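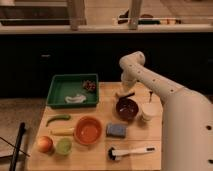
# Vadanow Writers' Circle: Minutes, September 14, 2021

**Chair:** Nayeli Esquivel
**Present:** 11 members, with apologies from the two Skostumden poets, who were on their way home from a family wedding and sent their love to everyone
**Minutes:** taken by the secretary, who asks forgiveness for the length, as usual

## Welcome and last minutes

Nayeli opened the meeting and said how very good it was to hear everybody's voices again after a summer of emails. She read out a postcard from a former member who has moved to the coast and finally finished the sea captain novel (all of it, including the chapter we talked her out of cutting). There was a cheer.

The April minutes were accepted with one correction. The secretary had written that the winning limerick rhymed "Vadanow" with "window." The author would like it known that it was "had enow," and that she stands by it.

## Tufa, our anthology

Most of the evening went to *Tufa*, and rightly so, as it has been on our agenda for longer than some of us have been members. The manuscript is very nearly whole. Nayeli has all but two of the pieces in hand, and both of the missing ones are promised (their authors know who they are and were looked at kindly).

We had a long and friendly talk about the running order. One view was that the poems should be scattered through the book so that a reader comes on them by surprise. Another was that people who love poems like to know where to find them, and people who don't would be grateful for the same information. After a good deal of back and forth we agreed to scatter them, but to mark them in the contents page with a small star. The ghost story goes last. Everyone wanted the ghost story last.

Randden, the printers, have sent their quote for 200 copies. It came in a little higher than we had hoped because paper has gone up, but they were very pleasant on the phone and are willing to hold the price for 12 days while we make up our minds. A smaller run was suggested and talked over. The feeling in the end was that we sold out of the last book far too early and spent the whole winter apologizing to people's aunts, so we should be brave this time.

**Agreed:** Nayeli to accept the Randden quote, and to ask whether cream paper costs any more than white.

## Proofreading

Members will read in pairs, and no one will proofread their own piece. This came up because of last time, when three people read the same story and all of us missed that the hero's brother changed his name on the train. Please mark changes in pencil or in a comment, and do resist the urge to improve a friend's sentences without asking. If something puzzles you, telephone the author. They will be glad to hear from you!

There was a question about spelling, and whether those who prefer "grey" may keep it. They may, so long as they keep it all the way through.

## The launch reading

Skostumden bookshop has offered us its back room for a launch evening, free of charge, and we are very grateful. We talked about how long each reader should have. Those of us who remember the last launch spoke strongly in favor of a time limit, and those of us who were the reason for it took this in good part. Five minutes each, then, with Nayeli keeping an eye on the clock and a little bell to hand.

Please choose your passage early and read it out loud at home, standing up. It always takes longer than you think, especially if there is dialogue in it and you like to do the voices.

**Agreed:** the secretary to write to the bookshop to say yes please and thank you, and to ask about a microphone for our softer speakers.
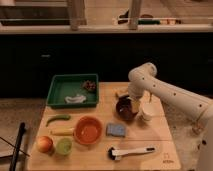 ## Asking for reviews

Several members feel shy about asking readers to leave a review online, and we had a very honest chat about it. Nayeli's advice was to ask once, nicely, and then let it be. A short note at the back of the book will do most of the work for us. We will not be reviewing each other's stories, however much we may like them.

## Any other business

A new member is hoping for a reader for the opening chapters of her mystery. Two hands went up at once, which was lovely to see.

The writing prompt for next time is "a letter that came to the wrong house." Any length, any form, and unfinished pieces are just as welcome as finished ones.

The green umbrella left behind in April is still with the secretary.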